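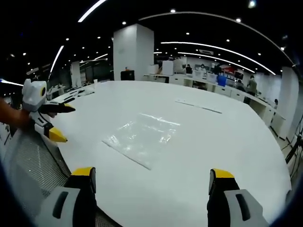
Gripper view, bag task: clear plastic bag on the white table, both fingers open.

Plostero bags – known fault

Status: open, last edited 2020-12-04
Contact: Yoga Liem

The set holds 500 episodes recorded with two hand-held grippers. In 59 of them the logged finger width is wrong. The value sticks at the last closed reading while the fingers are open, so a policy trained on it closes on nothing.

The fault came in with logger build 14 and affects the right gripper only. Video and pose are sound.

Affected episodes are listed in bad_width.txt. Leave them out of training – do not interpolate. Build 2 of the checker flags any new ones.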